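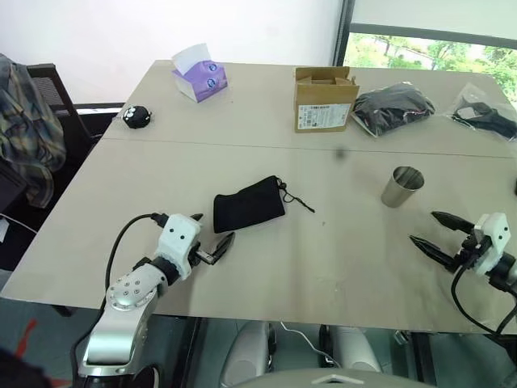 Search Plarketti

About us

Hi, I'm Sabina Howlader and I started Plarketti, which sells drawstring pouches and the short steel cups that go in them. That's pretty much the range! We do a few other bits and bobs (toggles, spare cord, the odd tea towel when I get carried away) but if you've landed here it was probably for a pouch or a cup.

It began with camping. I had a perfectly good stainless tumbler that rattled around in the back of the ute all the way to Prendano and came out with a ding in the rim, so I sewed it a bag from the leftover lining of a raincoat. My sister wanted one. Then her netball team wanted them, and I spent most of a winter at the kitchen table with bits of black thread stuck to my socks. By April I'd made 400 of the things and my family wanted the table back, fair enough.

These days we're in a proper workroom on the Zascombe side of town, up the stairs behind the tile shop. There are five of us, most of us part time. Mondal, the label you might have seen on our older cups, was our first go at a name and we dropped it when we moved in. If you've got a Mondal cup it's the same cup, and yes, it fits the new pouches.

I get asked a lot about why the pouches are mostly black. I did try colours! We had a mustard one I was very fond of and it sold terribly. Black hides the tea and the sunscreen and whatever's at the bottom of your daypack, and people kept coming back for it, so black it is, with a navy run before Christmas if I can get the fabric.

The cord is the part I'm fussiest about. Too thick and the neck won't close up, too thin and it cuts into your fingers when you've got cold hands. The toggle we use now is the third kind we've tried. The first kind had a spring that gave up after a summer, and I replaced every one of those that people told me about. If you've still got one, send me an email and I'll pop a new one in the post with a bit of cord. It's a two minute job to thread it (a safety pin helps).

The cups are short on purpose. A tall one tips over on a picnic rug, and I like a cup I can get a sponge into without taking my rings off. They do scratch and they do pick up fingerprints, I won't pretend otherwise. Mine's covered in both and I drink out of it every morning.

We've now sent out almost 2000 pouch and cup sets, mostly around Australia, with a fair few across to New Zealand. Everything gets looked over on the table before it's packed: cord pulled open and shut, seams turned out, rims checked with a thumb. If something gets past us, let me know and we'll sort it.

You're welcome to drop in on a Tuesday, when the door's open until four and there's usually cake. Parking out the front is hopeless, so try the lane. Bring your cup and I'll put the kettle on.

Sabina

Share this page 5 shares 2 comments

Related
How to re-thread a drawstring
Cup and pouch sizes
Washing your pouch
Postage and returns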